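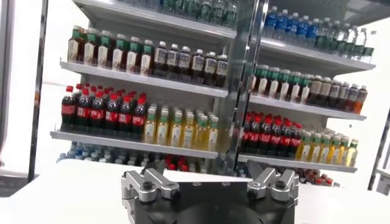

Bottled drinks on two shelving units set at an angle.

Small Shop Owners Board
Topic: Drinks by brand or by price?

corner_imad
I'm redoing the drinks section and can't decide how to group it. Right now everything is by brand because that's how the Zoubi rep set it up. Customers keep asking me where the cheap water is. It's on the bottom shelf behind the tea. Has anyone switched to grouping by price, or by type? The shop is 1,000 square feet and most of my traffic is lunch.
Imad Nasrallah

pelham_st
By type. Water, soda, juice, tea, sports drinks. People walk in knowing they want a water, and then they pick one. I switched in February and the questions stopped within a week.

dryGoodsDan
Disagree. By brand looks cleaner and the reps will help you keep it stocked. If you break up their block they stop coming by. My Zoubi rep fills the shelf himself and rotates the dates. That's an hour a week I don't have to pay for.

pelham_st
He rotates his own dates. He also pushes everyone else's bottles to the back. I caught mine doing it twice.

dryGoodsDan
Mine doesn't. Depends on the rep.

marla_k
I tried price for one summer. Don't do it. The labels never matched after a cost increase and I was moving bottles every other week. Type is fine. What matters more is what goes at eye level. I had Greten lemonade down by the floor and sold 36 bottles in a month. I moved it up two shelves and changed nothing else,

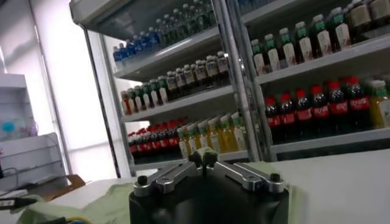

and the next month it was 237. Same price, same weather more or less. The iced tea I moved down to make room lost a little but nowhere near that much. So before you regroup everything, try swapping two products and watch them for a month.

corner_imad
That's a big jump. Was it on sale at all?

marla_k
No sale. There was a school event nearby that probably took a couple of cases, so knock some off. Still a lot more than before.

dryGoodsDan
A couple of cases is a good part of your increase. I'd want to see 3 months before I believed it.

marla_k
Fair. It has stayed up since then but I don't have the later numbers in front of me.

corner_imad
OK. I'm going to do water and tea by type and leave the Zoubi soda together so the rep has his block. Next question, what do you all use to wipe shelves? I have sticky rings under every row of juice. 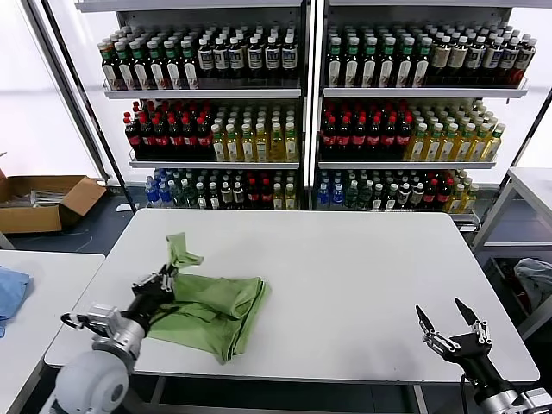
Shop Upkeep / Cleaning and Supplies
(replies moved here by moderator)

pelham_st
Warm water and dish soap, then a second cloth with plain water. Skip the sprays. Preritz left a film on my shelves and the bottles stuck worse than before.

marla_k
I like Preritz but you have to rinse it. Sustton is cheaper and doesn't need rinsing. Cloths go in the wash with no fabric softener or they just smear.

dryGoodsDan
Paper towels. Cloths smell by the afternoon.

pelham_st
Not if you hang them up to dry.

corner_imad
Thanks. I have plenty of dish soap so I'll start with that. Do you take the price strips off first or wipe around them?

marla_k
Take them off. The syrup gets in behind.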